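The Tower on Tetent Hill

My grandmother told me it was a lighthouse. We lived 70 miles from the sea, so I had my doubts even at six, but she said the sea used to be closer and I let it go. My uncle said it was a shot tower. The man at the feed store said some rich fool put it up so his wife could watch him ride home. Everybody in Drotora had a story and they'd all fight you over it.

So when I moved back in August, with two suitcases and no job to speak of, I figured I'd settle it. How hard could it be? I rented the downstairs of a house on the hill road, put my boxes wherever they'd go, and walked over to the county records office the next morning.
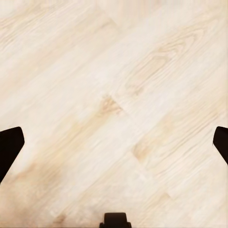 Page 2

The records office is one room behind the library, and the Schwaiger estate papers fill the whole back wall of it. The Schwaigers owned the hill, the mill, the river on both sides and, as far as I can tell, most of the people. They also wrote everything down! Nails, oats, a dead mule, a quarrel over a ladder that went on for three winters. I started in on the first box feeling very clever, and by lunch I had learned a lot about oats.

I got into a rhythm after that. Records in the morning, then home to type up my notes with the window open and a sandwich going stale next to me.
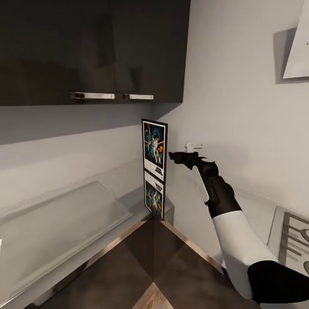 Corner of the kitchen, hill road.

The clerk (a patient woman who ate peppermints by the handful) asked me what I was after, and I told her. She laughed and said I was the third one she'd had. The other two quit before the end of the second shelf. Well, that did it. I'd have read those boxes in the dark after that.

It was a rainy morning when I found the page. Letter number 965, from the estate agent to old Mr. Schwaiger, who was off in Sivo for his lungs. The tower was finished, the agent wrote. The stairs were sound. And then, in the same brown ink, "I have told the men it is for pigeons, as you asked."

I read that line maybe
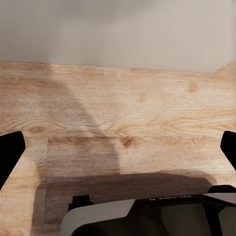
20 times. As you asked! So it wasn't for pigeons. It wasn't for pigeons and somebody had gone to the trouble of saying it was, and in all those years not one person in town had even thought of pigeons. He'd told a lie so dull that it never caught on.

I looked for the letter the agent was answering. It should have been in the same bundle, tied with the same tape, and the clerk got down on her knees and helped me look. There was the mule again. There was a bill for window glass, a big one, and the tower has no windows. I copied the bill out anyway.
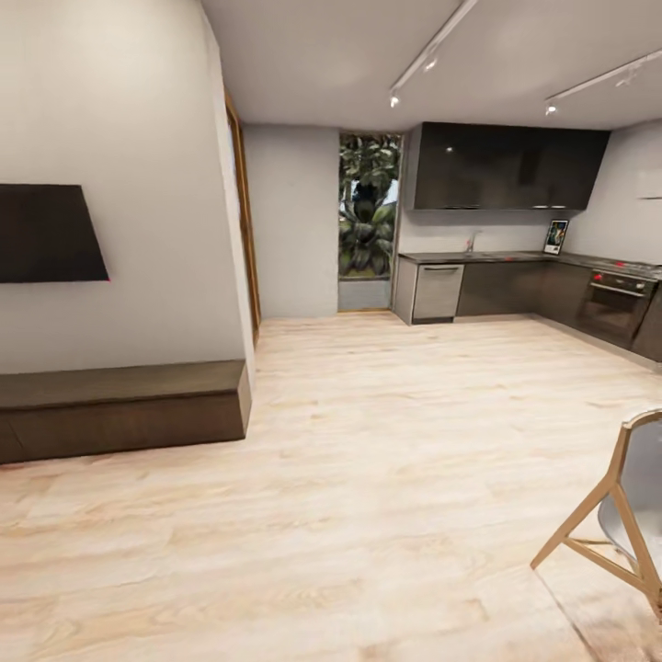
The downstairs, looking through to the kitchen.

That evening I walked up the hill with a flashlight. The door's been bricked up since before my grandmother was born, but you can put your hand flat on the stone, so I did. It was warm on the west side from the sun. I walked all the way around, twice, looking for any place where glass could have gone, and on the second lap I looked up instead of in front of me and saw that the top had never been roofed.

I called my grandmother when I got home. She let me get through the whole thing, the oats and the pigeons and the glass, and then she asked me what I thought they put in a lighthouse.

Last updated 23/12/2023
Contact | Copyright, the author, all rights reserved | Back to top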